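Flitside Oral History Project
Progress report to the Bralo Fund, second period

Dear Abla,

Thank you for your patience while I pulled this together. I had hoped to send it in January, but then the transcripts started coming back all at once and I decided you would rather have a report with the proper news in it than a thin one on time. I hope I guessed right!

When we last wrote, we had finished the training evenings and were just beginning to record people who had worked at the old Flallmont cannery or grown up in the streets behind it. We are now at 80 finished interviews, against the 105 we promised you for the whole grant. The oldest person we have spoken to packed beans there as a teenager and can still recite the order of the line, from the washing troughs to the labeling room (she did it twice for us, the second time faster). The youngest never set foot in the building but remembers the whistle, and how her grandmother would put the potatoes on when she heard it.

Interviews have been running longer than we planned. We budgeted for an hour each, and most people are only getting comfortable by then, so we have let them go on. The result is 132 hours of recordings, which is wonderful for the archive and a bit of a headache for the transcription line in the budget. Kamol Jaidee has been checking every transcript against the audio himself, and he has a marvelous ear for the cannery slang. We now have a word list that explains things like "going upstairs" (being moved to the office) and "a Monday lid" (one that wouldn't seal), and we would love to print it at the back of the booklet if the page count allows.
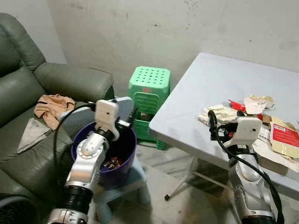

The school visits have gone more slowly. We had planned on four this period and managed 2, mostly on account of the testing calendar, which I should have looked at before I wrote the schedule. The visits we did make were a joy. The fifth graders listened to three short clips and then wrote letters to the people in them, and several of those letters have been answered. One boy asked whether the cannery had ghosts and received a page and a half in reply. Two more visits are booked for spring, and I have asked both teachers to hold a backup date this time.

On the family side, the Ozoliņš collection deserves a mention of its own. The family lent us two shoeboxes of pay slips, picnic programs and letters, and they have since agreed that we may scan everything and keep the copies for public use. The scanning is done and the originals have gone home. Cataloging is perhaps half finished, and it is slow work, as a good many of the letters are in Latvian and we are still looking for a second reader.

As for money, we are a little under on travel and printing and a little over on transcription. I would like to ask whether we might move the unspent travel funds across. Nearly everyone we interview lives within a few miles, and the long trips we imagined have mostly turned into phone calls. The full figures are in the attached sheet, and I am happy to go through them line by line if that would help.

Between now and the next report we plan to finish the remaining interviews, choose the clips for the listening evening at the library, and get a first draft of the booklet to you for comments. I would also like to settle the question of names, as three people have asked to appear by first name only and I want the wording to suit them before anything goes to print.

Please do come and hear some of the recordings if you are ever over this way. There is always coffee on, and Kamol will want to play you the bean line.

With warm thanks from all of us at Flitside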